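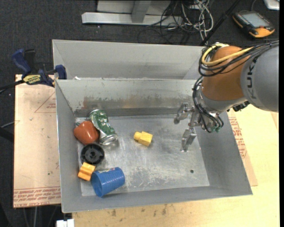
notes - sorting bins talk, Stututport site, 12 min slot, keep moving

Opening. Say hi, who I am, thank Oana Lazăr for the slot and for lending me the clicker. Then straight in. "Who here has reached into a bin this week and pulled out something that had no business being there?" Wait for hands. There will be hands.

Main point, say it early: mixed bins cost us time at the END of the line. Cheaper to fix at the start. That's the whole talk if anybody has to leave.

Bin basics
- gray metal, open top, straight out of stock. We looked at plastic from Duder. Lighter, yes. Cracked in the cold store, two of them in one winter
- walls flare a bit. Easier to tip out, worse for stacking. People will ask about stacking, answer is don't
- flat floor. Scratches and scuffs are fine!! worn pale patches fine too. Stop sending bins back for scratches
- stains on the inside wall = wash it. Old brown and red marks that don't shift after a proper wash, leave them, move on
- small hole in the floor, so no liquids. Empty the can BEFORE it goes in

Drinks cans. Spend a minute here. Crushed is OK. Half crushed is OK. Green and silver one on the slide is a good example, dented right in but you still know its a can. What we don't want is flattened to a disc, Ciobanu won't take those from us anymore (they changed the terms in June, ask me after, don't get into it on stage)

Toys and odds and ends. The yellow block. Laugh line maybe? see how the room is. Serious bit: toys go to reuse table first, bin second. A block with a knob on one end is no good to the can buyer and perfectly good to a four year old. Koltico collects the reuse crate, they want things clean and in one piece, no batteries.

Spacing - slow down here
Stuff slides to one side. Look how most of it has ended up on the left. Same thing in every bin we run, you set it down at an angle and it all goes into one wall. Then you have a heap, things on top of things, and picking from a heap is slow. Level the bin. Give it a shake. Don't overfill, a few items you can see beats a full bin you have to dig through.

Two bins back to back: fine, saves floor. But check the rim between them. Little white scrap sitting up there on the slide near the left corner, see it? Scraps on the rim drop into whichever bin you bump next. Wipe the rim. Takes 2 seconds.

Numbers slide (skip if short on time)
200 bins through in the trial
90 needed a second sort
most of those 90 were cans mixed with somthing else. say this slowly, then shut up for a bit

What I'm asking for
Empty cans, level bins, clean rims. Toys to the table. Tell your shift lead if a bin has a NEW hole, the small one in the floor we know about.

Questions I'll probably get
Glass? No. Separate bin, separate talk.
Who washes? Late shift, for now. Oana is redoing the rota, send complaints to her nicely.
Can we label the bins? Tried it. Labels come off in the wash. Open to ideas, realy, come find me at the coffee.
Lids? Not in the budget, don't promise anything

leave the last slide up w/ my extension on it. give clicker back to Oana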